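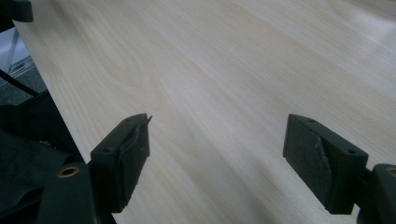
Aug 19, 2021

Track possession on the Nelell branch handed back 36 minutes late. Cause: the second tamping pass over the river curve had to be repeated. Cant was reading low on the outer rail after the first pass, and the machine's recorder agreed with the hand gauge, so there was no argument to have. Temporary speed restriction stays on until the dynamic track stabilizer has been through.

Ballast figures for the month so far. Ordered 3,776 tons, delivered 3,037. The Bokeo quarry blames a shortage of hopper cars, which may be true, but the same cars were standing in the yard at Vindeck when I drove past this morning. I have asked for the car numbers. The shortfall lands on the north end, where the shoulders are already thin, and I would like that done before the September heat checks on the welded rail.

Rail temperature at noon was high enough to stop destressing work. The crew switched to clip replacement and fishplate greasing at the old jointed section. Useful, dull work. Found four cracked insulators on the track circuit side and replaced them all. Signals tested the circuit afterward and it held.

Spent most of the afternoon on the Kaczorowski bid for the turnout renewals. Their price is fair. Their method statement is not finished. They assume panels can be craned in from the adjacent track, which means blocking both lines, and the possession plan only gives us one. I marked it up and sent it back with the clearance diagram attached. If they come back with a rail-mounted crane the price will go up, and we will see by how much.

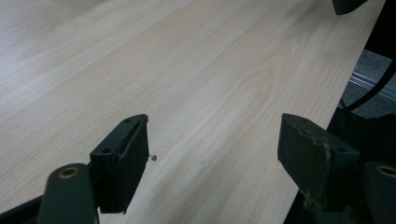 Operations called at five about the same thing. Both lines could be had for one night, they said, if the freight went by the southern route and the last passenger train was replaced by a bus. They wanted a decision before the working timetable closed.

I said I would need it in writing, with the diversion confirmed. A 3,200-ton freight on the southern route needs a banking engine on the grade, and the last time that was forgotten the train sat at the bottom until daylight.

Gauge readings copied into the log. Two sites at the upper limit, both on timber ties, both known. The third one I had marked in the spring is unchanged - I will leave it on the list anyway.

To do tomorrow: stabilizer booking, car numbers, new batteries for the ultrasonic set. Also the culvert inspection sheet, which still has no depth reading on it.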